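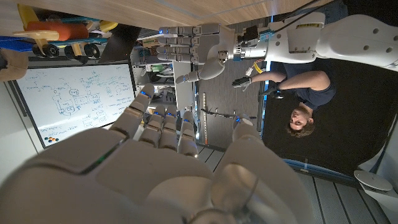

The Lag in the Left Hand

A short story

By four in the afternoon Jamshid had picked up the same toy truck so many times that he'd given it a name, and then a different name, and then stopped talking to it at all.

"Again?" he said.

"Again," said Pouran. "Slower this time. Like you're tired."

"I am tired!"

"Great, then you won't have to act."

She loved this part. She knew it was unfair to love it, with her sitting on a stool with a laptop and him standing there in the sensor gloves with his elbows out like a man carrying two invisible buckets. But the new build was in, the solver was running, and somewhere between Jamshid's fingers and the robot's fingers there was a bug she had been chasing for nine days. Today she could smell it.

The right hand was perfect. He curled a finger, it curled a finger. He pinched, it pinched, and the pinch looked like his pinch, a bit fussy, with the pinky held out of the way. That had made her shout out loud the first time. You write a cost function, you put in a term for fingertip distance and a term for palm direction and a term that stops the joints from doing anything silly, and out comes a person's manners. Nowhere in the code did it say fussy.

The left hand was also perfect, for a while. Then it would start to hesitate. You couldn't see it if you were only watching the hand. You had to watch Jamshid, and then the hand, and then Jamshid again, and feel your stomach do a little step that wasn't there. He'd close on the truck and the hand would think it over first.

"It's doing it," he said. "Is it doing it?"

"It's doing it. Keep going."

He kept going. The fingers closed, the truck came up, wobbled, and stayed up.

"My grandmother has the same thing," Jamshid said. "You hand her a cup of tea and she looks at it before she takes it."

"Maybe she's checking for collisions."

"She's checking for sugar."

The system was called Povari, after a village neither of them had ever been to. It had three parts. The gloves sent out joint angles 100 times a second. A middle layer named Ene turned human joint angles into robot joint angles, and that was Pouran's, every line of it, along with most of the comments apologizing for the lines. The last part was a safety planner they'd inherited from Clondine when Clondine stopped making planners and started making dishwashers. It was called Peker. It was old and careful and it was written in a style Pouran thought of as buttoned up. Peker looked at whatever Ene wanted to do and asked one question: will this hit anything? If the answer was no, it passed the command along.

Everybody blamed Peker. When a demo went badly, it was Peker. When the network dropped, it was Peker. In September they had a review coming up, and there was a line in the plan, in the boss's own typing, that said "replace Peker." Pouran had typed "+1" under it. She felt a little bad about that now.

"Okay, rest," she said. "Hands down. Shake it out."

Jamshid lowered his arms and groaned with his whole body. Pouran pulled up the log and scrolled. She had added timing marks that morning, one at each door the data went through: out of the glove, into Ene, out of Ene, into Peker, out of Peker, into the hand. Six little clocks. She'd colored them, too, which wasn't needed, but a log you enjoy looking at is a log you look at.

"Peker's fine," she said.

"What?"

"Peker's fine! Look at this. In and out, in and out, it hardly touches the stuff. It's like a guy at a hotel holding the door." She turned the laptop so he could see, and he leaned over with his gloves held up and away, the way surgeons do on television. "The left hand commands are already late when they get there. They're 80 milliseconds old at the door."

"So it's the glove."

"It's not the glove. The glove is right on time."

He looked at her. She looked at the log. There was only one thing left between those two doors, and she had written it.

"Oh," said Jamshid, very kindly.

"Don't say oh."

"I didn't say anything."

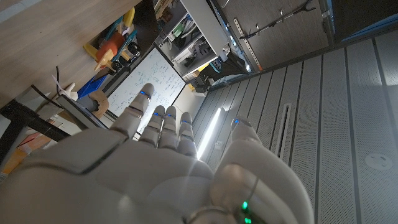

She went to the whiteboard, because that was where she did her thinking when the thinking was about her own mistakes. She knew the equations up there by heart. She read them anyway. Fingertip term, palm term, smoothness term. The smoothness term took the last answer and nudged the new answer toward it, so the fingers wouldn't jitter. Both hands used it. Same code, same weights. She'd been so proud of that, one clean function called twice, left and right.

Called twice.

"Jamshid, which hand do I solve first?"

"Right. You always say right, left. When you count us in, you say right, left."

"And if the right one takes too long?"

"Then the left one waits?"

"No, that's the thing, it doesn't wait!" She was walking now, stool to board, board to stool. "I didn't want it to wait. I gave the whole thing a time budget. If the right hand eats it all, the left hand gets the last answer it had. A hold. I put it in so we'd never miss a tick. One hold is nothing, you'd never feel one hold. But then on the next tick it starts from further away, so it's a harder problem, so it takes longer, so it gets held again."

"So it's falling down the stairs."

"It's falling down the stairs very, very smoothly. The smoothness term is making it look graceful!"

She searched the log for the word hold. The counter in the corner of the window ran up and stopped at 765. She clapped both hands over her mouth.

"Is that good?" Jamshid asked.

"It's terrible. It's so good. It's my favorite number I've ever seen."

Here's what she'd try to tell people later, and never quite manage. It isn't the fixing. The fix was small. She gave each hand its own budget and its own thread, and she made the hold raise its voice in the log so it could never sneak by again. It took her less time than it took Jamshid to eat a granola bar with the gloves on, and he dropped half of it. The part she wished she could bottle came just before, when a thing that had been haunted for nine days turned into a thing that was simply built that way. By her, in April, on a good day, for a good reason. All the ghosts went out of it at once and it was only a machine again, doing exactly what it had been asked.

"Ready?" she said.

"Right, left," said Jamshid.

"Left, right. Just for today. It deserves it."

He raised his hands. Ene woke up and the six colored clocks started to tick down her screen, all in step, green on green on green. He didn't go for the truck. He stood there and opened his left hand, then closed it, then opened it, and he did a thing with his fingers, a little ripple from the pinky up, the way you drum on a table when you're waiting for a bus. The robot's hand rippled back at him. There was no step in her stomach. She waited for it, and it didn't come.

"Faster," she whispered.

He went faster. He was grinning. He did a ripple down and a ripple up, and then both hands at once, and then he started conducting something, big swoops, some awful march from school that he was humming through his teeth, and Povari conducted right along with him. She watched the hold counter the whole time. Zero, zero, zero.

Then the left arm stopped dead in the middle of a swoop.

Jamshid froze. "Was that me?"

Pouran read the line at the bottom of the log. She read it again, and she started to laugh so hard she had to put the laptop down.

"It's Peker," she said. "You were about to smack yourself in the other hand."

"I was not."

"You were! Robot you was. It had the stop in before the next tick." She wiped her eyes. "Oh, good job. Good job, Peker."

She opened the plan for September, found the line, and took out her "+1." Underneath, she typed a note asking whether they could keep Peker and talk about it on Thursday. She attached the log, colors and all.

"Again?" said Jamshid. His arms were already up.

"Again," she said. "Do the march."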